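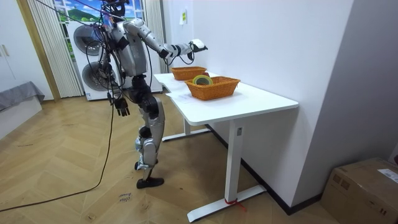
Whoever holds the money at Stavus wanted to know, before anything else, why the hands were quoted separately. Fair question. I had it too, back in January, when I still believed a humanoid came with fingers the way a car comes with wheels.

So I've been redoing the budget. The robot is one line. Everything after it is where the spreadsheet goes to die: cables, spare cables, something to hang the thing from, a desk, baskets. The baskets are the only item that came in under estimate, and I'm unreasonably proud of them.

Anora offers support in blocks of 168 hours, which sounds generous until you notice the clock runs overnight. Stasa will hold a quote for 90 days. I've let 2 of theirs lapse already. 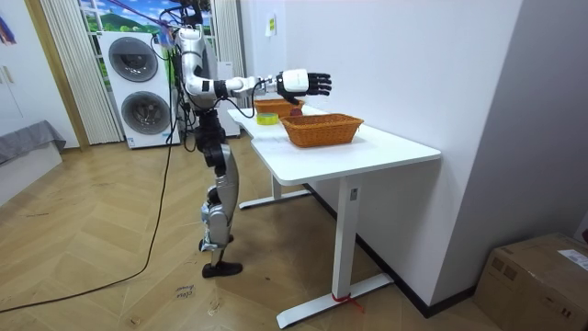 Rent first, buy later, wrote a reader under my last post, and put the difference into spare parts. I've done that sum. Renting wins for over a year, then loses badly — and my plan runs right up to the point where it starts losing.

Still open: shipping, insurance, and whether tape counts as a consumable or as furniture. Accounting says consumable. The revised sheet goes in on 5th July, with the hands on their own line.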